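Speaker notes, "A robot in the kitchen that does not exist"
Shared workshop evening, Aug 26, 2019
Speaker: Ott Koppel

Time: 40 minutes with questions. Water on the left side of the desk. Start the laptop before people sit down, the simulator needs long to load.

Slide 1. Title

Say hello. Thank Ida Kleinschmidt for the room and the projector. Say my English is slow and people may stop me at any moment.

Slide 2. What we are building

We build a robot with two arms for the bench at the back of the workshop. We call it Stornus. Evaristo Sorrentino makes the mechanical parts, Lộc Lục makes the electronics, and I write the control program. Dirk Rathjen pays for more screws than he wants to admit.

The real Stornus has at this moment one arm that moves and one arm that lies in a box. Ask who was here in January when the shoulder joint broke. Let Evaristo tell it if he is in the room, but two minutes only.

Slide 3. Why a simulator first

Every mistake on the real arm costs us an evening. In January I sent one wrong sign to the elbow and it went down into the bench. In the simulator I made the same mistake many times after that, and I only pressed reset.

Say clearly: the robot model in the simulator is a ready model, it is not a drawing of our own arms. The links have other lengths. What I carry over to our machine is the order of the steps and the way to choose the grasp. Numbers for the joints I must find again.

Slide 4. The task

Move a wire basket on a kitchen counter. We took the kitchen because the simulator already had one, and because Ida asked for a robot that can clear a table. The basket has a handle bar on each side, so later it should become a task for both arms. Tonight I speak mostly about the first arm.

Ask the audience: where would you hold it? Wait for answers. Most people say the handle. Some will say the rim.

Slide 5. The approach

Leave this slide on the screen for some time. Drink water. 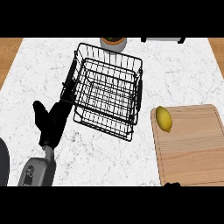 Simulator view: the open gripper at the left side of the basket, near the handle bar.

Points to make with the pointer:

The two fingers are open and one of them is already close to the corner of the basket. This is the moment where I had most of my trouble. If the finger comes in a little too far, it pushes the basket away before the gripper can close.

The basket is empty, so in the simulator I gave it a small weight. A light thing runs away easily. With a heavy basket my bad program looked much better than it was, and I was proud for one whole evening.

The basket stands turned on the counter. My first program expected the sides to be parallel with the counter, and it came from the wrong direction. Now I first read the angle of the basket and turn the wrist to it. This is one line of code and it took me three weeks to understand that I need it.

Mention the cutting board with the lemon. They are not part of the task, but the second arm must not touch them. I put a forbidden zone over the board, a simple box with 15 millimeters extra on each side. Lộc thinks this is too little. He may be right.

Slide 6. Thin wires

The simulator does not like thin things. For contact I replaced each wall of the basket with a flat plate. You still see the wires, but the finger feels a plate. The handle bars stayed as solid bars.

The bad side of this: in the simulator a finger can never go between two wires. On the real basket it can, and it can stay stuck there. Show the real basket now, it is under the desk. Let people pass it around. Ask to have it back.

Slide 7. Results until now

I ran the first arm 500 times with the basket at different angles. Do not read the whole table aloud. Say only that the failures come mostly from the approach, and when the handle is once between the fingers it usually stays there.

If somebody asks about both arms together: not ready. The arms start to lift at different moments and the basket tips. I want both to wait for a common signal.

Slide 8. What comes next

Evaristo will print longer fingers with a rubber face. Lộc needs a second motor driver, if anybody has one at home please speak with him. I will put the real lengths of our links into the model, and then we can compare.

Questions

Repeat each question loudly, people in the last row do not hear. If the question is about the camera, give it to Lộc. After the questions switch off the projector with the button, not at the wall.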